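Print this story | E-mail this story

Basket-weave blacks draw a crowd at Stutport cloth swap

9/13/24

I went along to the Stutport cloth swap meaning to stay ten minutes and drop off a bag of old curtains. I came home two hours later with more fabric than I took (my cupboard is already full, thanks for asking).

Organiser Salim Swai told me 133 people came through the hall, which is 50 more than turned up in February. Most of them seemed to be at the dark end of the tables, where the heavy black weaves were piled up -- everybody wants black this year! Štefánia Kopecký was after enough for two cushion covers and got the last decent length before I did.

She gave me a good tip, though. A tight basket weave like that looks its best in colour and texture when you fold it over itself under a strong light, and you can check the edges for fraying at the same time. If the rim's gone a bit fuzzy, turn it under twice and stitch it down before you do anything else. I'd have gone straight in with the scissors.

The next swap is already booked for the same hall. Bring your own bags, and if you've got any grey thread to spare, Salim would love to hear from you.

Print this story | E-mail this story
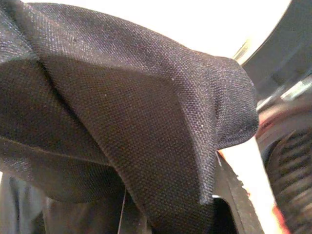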